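October
By the Equipment Desk

Search this site
Enter keyword
Go

The grippers are the cheap part

When Predska set out to collect training data for a tidying robot, the first budget was one page long. It had a line for hand-held grippers, a line for storage and a line for travel. The company builds software for home robots and has never owned a warehouse. Its plan was to pay people to pick up, move and put away ordinary things in ordinary rooms, using grippers held in the hand, and to train on the recordings.

That first page was wrong in most places. The second version ran to six pages and took the whole spring to get approved.

The biggest change was in how the grippers were counted. Each operator works with two, one for each hand. The first budget treated a pair as one unit and allowed no spares. In the pilot, a worn fingertip pad could stop an operator for the rest of the day while a replacement was found. Predska now buys three grippers for every operator and keeps pads in bulk. Pads are treated like printer paper and reordered when the box is half empty.

Then there is the question of hours. The company planned for 742 hours of recordings in the first phase. It assumed an operator could record for six hours in a working day. The real figure was closer to three and a half. Arms get tired. Batteries need swapping. A room has to be put back the way it was before the next run, and that takes as long as the run did. At the planned staffing level, the phase would have finished months late. Predska hired more operators and bought more grippers, and the equipment line went up again.

Jollow, a smaller outfit working on warehouse sorting, went the other way. It put most of its money into two fixed robot arms on a bench and recorded everything there. The arms were reliable and the data was clean. But the bench was always the same bench, with the same light and the same bins, and the models trained on it did poorly anywhere else. Jollow has since set aside $3000 per site for hand-held work, a sum that covers setup, travel and a fee to whoever owns the building. It still uses the arms for testing. Its planners say they would buy one arm instead of two if they were starting over.

Homes are harder to price than workplaces. A company called Etim, which books houses and apartments for this kind of recording, charges by the day and adds a cleaning deposit. Its standard day rate is $1750 for a family home with the contents left in place. An empty apartment costs much less, but then somebody has to buy furniture and clutter to put in it, and bought clutter tends to look bought. Predska tried that once and ended up with a storage unit full of matching bowls.

A lived-in house comes with its own mix of soft toys, hard toys, paper, clothes and half-open boxes. Those are the things a tidying robot will have to deal with, and soft toys in particular are difficult to grasp the same way twice. Predska booked 68 home days for the year – more than any other item in the plan apart from wages.

Some costs do not show up until late. Insurance for breakage is one. Checking the recordings is another, and it needs people who know what a bad grasp looks like. Nekby, which does that checking under contract, quotes by the recorded hour and charges extra for footage with both hands working at once. Buyers should ask for that rate early. Predska asked after it had signed for the houses.

For anyone drawing up a first plan, the people we spoke to agreed on the order of work. Do a two-week pilot in one real home before buying in quantity. Record how many usable hours come out of it. Set the number of operators from that, then the number of grippers. Leave fixed arms for last – they can be leased while the rest is being worked out.
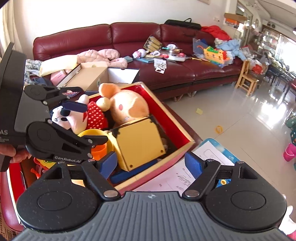 A pair of hand-held grippers at a box of toys in a living room.

Comments

benchtop_ben
Three per operator sounds right. We bought two and regretted it by the second week.

mkay
Does the Etim rate include parking? We got stung on that.

rowanfield
Would like to see the same article for kitchens. Liquids change the insurance a lot.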